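Courses > Sheet Materials 913 > Handouts > Unit 2
Search this site Search Go

Sheet Materials 913
Unit 2: Folds, creases and flaps in flat sheet
Instructor: Seo-ah Seok
Revised Mar 5, 2018

1. Scope

These notes cover single folds in thin flat sheet, laid on a hard table without adhesive or stitching. Multiple folds, pleats and rolled edges are in Unit 5. Read them together with the Piltden tables before the lab session. Students who missed Unit 1 should at least know the difference between bending stiffness and stiffness in the plane.

2. Terms

Panel: any area of the sheet bounded by edges and fold lines.
Flap: a panel that has been turned relative to the base panel. It may lie on the base panel, lie off to one side, or stand up from the table.
Fold line: the line along which two panels meet. A fold line need not be a permanent crease.
Crease: a fold line that remains after the sheet is opened out and left without load.
Fold angle: the angle through which the flap has been turned from its original flat position. A flat sheet has a fold angle of 0 degrees, an upright flap 90 degrees, a flap laid all the way over 180 degrees.

A fold line that runs parallel to an edge is called square. All others are called diagonal. A diagonal fold near a corner gives a triangular flap, and the length of its point depends on where the line meets the two edges. Long, narrow points are weak in bending and tend to droop or twist before the wider part of the flap does.

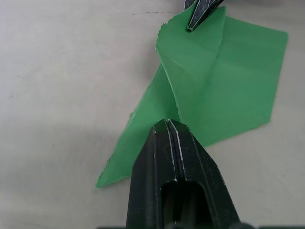

For a diagonal fold, always record the two points where the fold line meets the sheet edge, measured from the nearest corner. The angle alone does not fix the position of the line. In the worksheet these distances are a and b. When a = b on a square corner, the flap is an isosceles right triangle and its edges line up with the grid on the base panel.

3. Reading a fold by shade

A sheet of one color shows different tones on panels that lie at different angles to the light. The change in tone is a quick check on whether two panels are in the same plane. It says nothing about the size of the angle unless the position of the lamp is known. A gradual change across one panel points to a curve. An abrupt change along a line points to a fold. Hinrichs uses "tone break" for the second case in the Unit 1 notes, and the two terms mean the same thing.

Do not use tone to compare different sheets. Surface finish has too much effect.

4. Edge condition

Note the edge before folding: straight cut, toothed cut, torn, or frayed. The edge affects the measurement in two ways. First, an irregular edge has no single position, so a and b must be taken to a line drawn along its mean. Second, nicks and tears near the fold line concentrate strain, and the flap may turn about the nick instead of about the intended line. Reject any sheet with a nick closer to the fold line than the ruler is wide.

5. Upright flaps

Holding a flap at 90 degrees takes a moment along the fold line. Where the flap is held only at its base, the free part above must carry its own weight. A stiff sheet will do so over a useful height. A limp one bends over, and the fold angle measured at the base no longer describes the flap as a whole. Take the angle at the base and again at half height, and enter both.

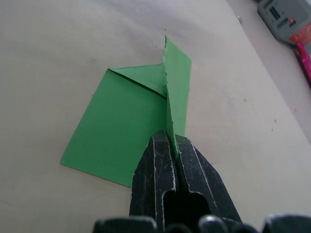 Fig. 2. Green sheet, partly folded, with a narrow upright flap held at the base.

If the two readings differ, report the base reading as the fold angle and the difference as lean. Lean toward the base panel is positive.

6. Lab procedure (Room 11)

a. Condition the sheets in the lab overnight.
b. Mark a and b in pencil on the underside.
c. Fold to 180 degrees without pressing. Release. Read the angle.
d. Repeat with the Arosus roller, one pass.
e. Fold to 90 degrees, hold at the base, take both readings.
f. Enter the results on sheet 2385 and leave it with Iason Antoniadis.

7. Reading

Orellana, course notes on sheet stiffness, sections on self-weight.
Fröhlich, lab manual, chapter on edge preparation.

Contact the course office | Copyright Weranano Technical Courses | Back to top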